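Home Features Rooms Garden Makers Subscribe

Faux flowers are back, and the good ones hold up close. I spent a morning with a tableful – red roses mostly, a couple of pale blue hydrangeas – and came away half converted. Velvety petals, wavy rims. A leaf with proper jagged edges.

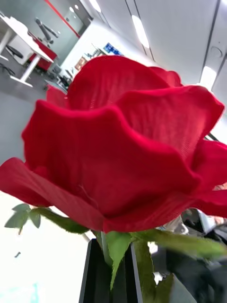
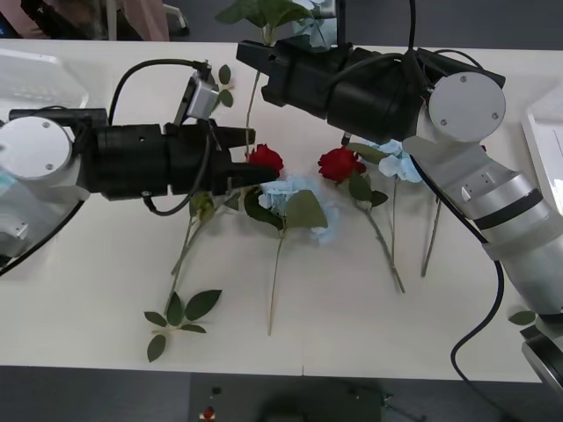 Red roses and their neighbors, Kindmont

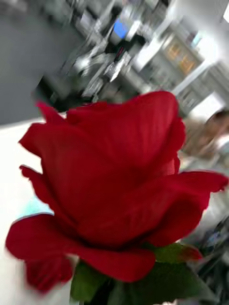
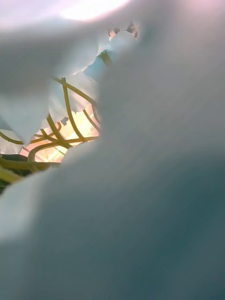

Words: the Pletthorpe features desk, 12th February

Start with the vase. Black, straight sided, glossy if you dare. Red against black does alot of the work. One rose can be plenty, and Morris, the shop down the hill, will sell you a single stem without a fuss.

Next, leaves. Pull them away from the stem, bend each one a bit. Same with petals – outer ones down, inner ones left alone. Takes roughly 3 minutes a bloom. Lay everything flat on a white table first so you can see your colors, then build.

Pale blue is the tricky one. Too much and it looks like a hotel lobby. I'd keep the hydrangea low and off to one side.

Dust is the enemy. Soft brush, every few weeks, no water on teh fabric. The Brura stems I bought in September still look fine.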